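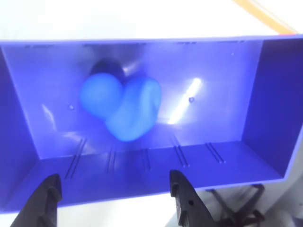

List: jimitel-users
Date: 2022-02-19
Subject: Re: nightly dump stalls on large attachments table

> We run Jimitel on a single box at the Fomemmont office. Since the
> January update the nightly dump hangs partway through the
> attachments table and the lock is never released. Smaller tables
> are fine. Is there a row limit I should be setting?

There is no row limit as such. The dump reads in batches, and the default batch size went up to 2000 in the January release. If your attachments are stored inline, one batch can be larger than the write buffer, and the writer then waits on a reader that is waiting on it.

Check two things first. Run the dump by hand with verbose logging and note the last batch number printed. Ours stopped at batch 308 every time, which pointed at the data and let us rule out the network. Then look at the average row size for that table.

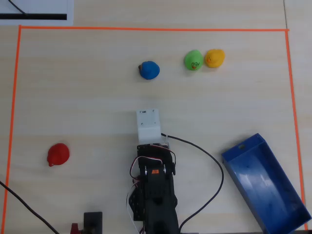 Tabletop with orange tape outline, blue tray at right.

The fix on our side was to set batch_rows to 67 for attachments only and leave the other tables at the default. The per-table override goes in the dump section of the config file, not the server section -- the server section accepts the key without complaint and ignores it. Restart the scheduler afterward. A reload is not enough. 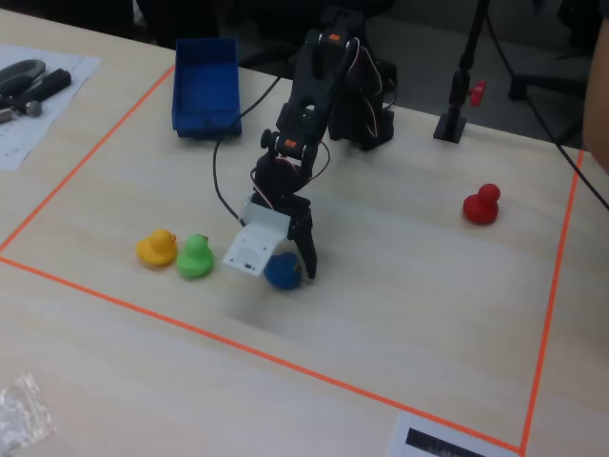 If the lock is still held after a failed run, remove it with the unlock command. Do not delete the lock file by hand, as the scheduler keeps its own copy of the state and will refuse the next job.

We also moved the dump target off the Tresix volume. That made runs shorter but had no effect on the stall, so I would leave it for later.

Three runs since the change, all complete. I have not tested a restore of the full set yet, only of the users table.

--
Katsaros systems group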